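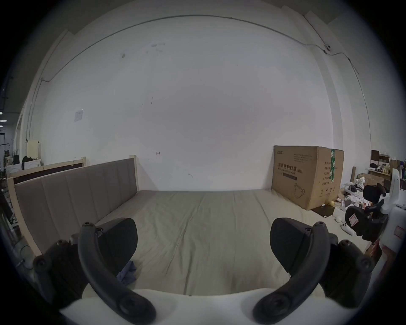 4. Collecting bed and cloth episodes with the hand-held gripper

Section 4 covers the two-handed cloth task in the Tazi protocol: picking up a piece of crumpled cloth from a sheeted bed, spreading it, and folding it in half. It assumes you have finished calibration in Section 3. If you skipped ahead, go back. Bad calibration looks fine on screen and ruins the data anyway.

A word on what this method has been shown to do. The Vilow report says that 800 hand-held episodes are enough to train a folding policy that carries over to rooms it has never seen. We could reproduce part of that. Our 552 accepted episodes gave a policy that picks up the cloth fairly reliably and folds it badly. Whether more episodes would fix the folding, we don't know, and the report's own test rooms look a lot like its training rooms. Follow the steps as written so that your numbers can at least be compared with ours.

4.1 Before you start

1. Use a bed you can reach across from one side. A bed pushed against a wall is fine.

2. Pull the sheet over the mattress and leave the creases in. Early sessions used an ironed sheet, and the policy trained on them treated every crease as an edge to grab.

3. Put one cloth on the sheet. It should differ clearly in color from the sheet. Blue on beige works. White on beige does not, whatever the Gendora quick-start card says.

4. Leave the rest of the room as it is. Boxes, shelves, bags and packaging on the floor may all stay in view. Do not tidy between episodes, and do not move large objects halfway through a session.

Note: The claim that background clutter makes the policy more robust comes from a single comparison in the Vilow report, with one training run per condition. We keep the clutter for consistency. Please don't cite this manual as evidence that it helps.

5. Check that both finger pads are clean and seated flat. A pad that has turned on its tip will still close, but the recorded opening width will be wrong for the whole session.

4.2 Recording an episode

6. Stand at the open side of the bed with one gripper in each hand. Hold the grippers above the sheet with the fingers open.

7. Start recording and keep still until the second tone. The tracker needs a still view to settle. A plain white wall gives it very little to work with, so tilt the grippers down until the bed takes up a good part of the view.

8. Move in and grasp the cloth by two points near its edge. Close the fingers at an even speed.

Caution: Do not press the fingers into the mattress. The linkage housings are not built for side loads, and a bent finger cannot be straightened well enough to use again.

9. Lift, spread, fold once, and set the cloth down. If you drop it, carry on and finish. Dropped episodes are marked later.

10. Open the fingers, raise both grippers clear of the cloth, and stop recording.

11. Crumple the cloth again and drop it somewhere else on the bed. People drift toward the same spot without noticing. Ratih Nugroho plotted the starting positions from our May sessions and found most of them bunched at one corner of the mattress, so a policy could score well there by hardly looking at the cloth.

4.3 Accepting and rejecting episodes

12. Open the session in the Prultport viewer and replay each episode at normal speed.

13. Reject an episode if the tracked path jumps, if either gripper loses tracking during the grasp, or if a hand covers the cloth for most of the lift.

14. Do not reject an episode for being clumsy. Write "slow" or "regrasp" in the notes column and keep it.

15. Record the rejected count along with the accepted count. Reports in this area often give only the second figure, which makes the time saved over robot-arm control look better than it is.

Note: Jaanus Pētersons and Maribel Benavides reviewed the same batch separately and disagreed most often on rule 13, over what counts as a jump. Until there is a fixed threshold, have one person review a whole session.

4.4 What to report

16. Test in at least 2 rooms that contributed no training episodes. A new bedspread in the old room does not count as a new room.

17. Give the pickup and fold rates separately. A combined "task progress" score hides the fold failures.

18. If you train past 2,000 steps, save the checkpoint at 2,000 as well and report both. The later one is often better in the training room and worse elsewhere. Azra Golob has the evaluation sheet with the column headings we use.

Continue to Section 5 for export settings.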